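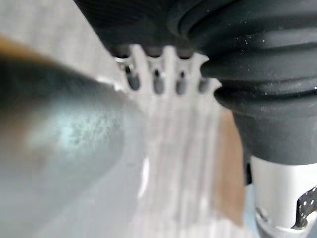
White part with a scalloped lower edge and dark oval holes, close up.

3.2 Parts storage

Our group spent five weeks on the storage layout for the Bramden assembly exercise. The old method put every part in one box, and students lost time looking for the small ones. We moved to open shelves, with each kind of part kept in its own group.
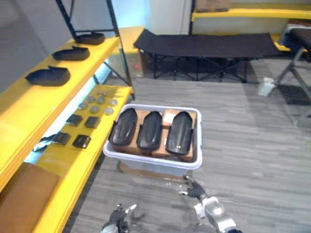

The six gray discs go on the lower yellow shelf with the black square pads. Black molded pieces are kept on the upper shelf, and more of them can go in the white bin on the floor, on top of the wooden blocks. We had planned labels in May but did not finish them. The next group should start there.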